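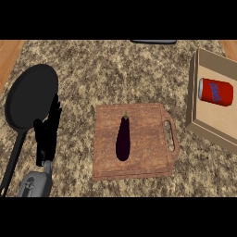 Against the Appendix

By Magnus Dow
14 February 2020

Fantasy novels have a size problem, and the usual complaint about it is aimed at the wrong part of the book. Reviewers object to slow middles. I object to the back matter, meaning the glossary, the list of houses, the calendar, the notes on pronunciation and the family trees. My position is that a glossary of more than a page or two is evidence of work left undone in the chapters, and that editors should treat it that way.

The case that set me writing is Birkenine, the third volume of the Gomarow sequence. My copy has 116 pages of appendices. They include a table of grain measures, the order of succession in Ljungberg going back 12 reigns, and a dictionary of a court language that appears in dialogue five times. Two of those five uses are greetings. I read all of it, including the grain measures, and then went back through the novel to see which entries a reader needed.

Very few. Most terms in the glossary are clear from their first use. When a soldier straps on a "harl" before a fight and it stops a spear, the reader has the meaning. The entry then says a harl is a small round shield. Nothing has been added, and anyone who turned to the back to check has been pulled out of a fight that was going fairly well.

The terms that do need explaining are a different matter. The plot of Birkenine turns on a law called the second tithe, under which a widow's land passes to the crown if she remarries outside the province. The heroine's choice in the last third makes no sense without it. The law is stated once in full, in Appendix C. In the chapters it is mentioned by name and the characters behave as if we knew it. I took the heroine's refusal for coldness for 12 chapters, and so, judging by the reviews I have read, did other people. One scene with a clerk would have fixed this.

I do not think the cause is laziness. The author plainly knows the law very well. A long appendix gives a writer somewhere to put knowledge, and once a fact is on paper somewhere in the book it feels delivered. It has been filed. Readers take a novel in page order, and most of them stop when the story does.

There is a fair argument on the other side. Some readers like reference material for its own sake and will read a list of kings with pleasure. I am sometimes one of them. Long series also come out years apart, and a list of characters helps a person who last met these people in high school. I would keep the character list. I would keep the map too, provided the distances on it agree with the travel times in the text, which in Gomarow they do not: the ride from Ljungberg to the coast takes three days in one chapter and most of a month in another, with the same horses.

Compare Groleck, a shorter book on a similar subject, with an invented tax system at least as complicated. It has no back matter at all. The tax is explained by a father teaching his daughter to cheat on it, and the lesson tells us about the father, the daughter and the village while the figures go by. I can still recite the rates.

A workable test for editors would be to send the manuscript to a first reader with the appendices removed. Every question that comes back marks a place where the chapters need a sentence or a scene. Once those are written, the author can have the appendices back, and may set them in whatever type size the publisher will pay for. A fourth Gomarow volume is said to be in progress. I will read it with the back pages clipped shut.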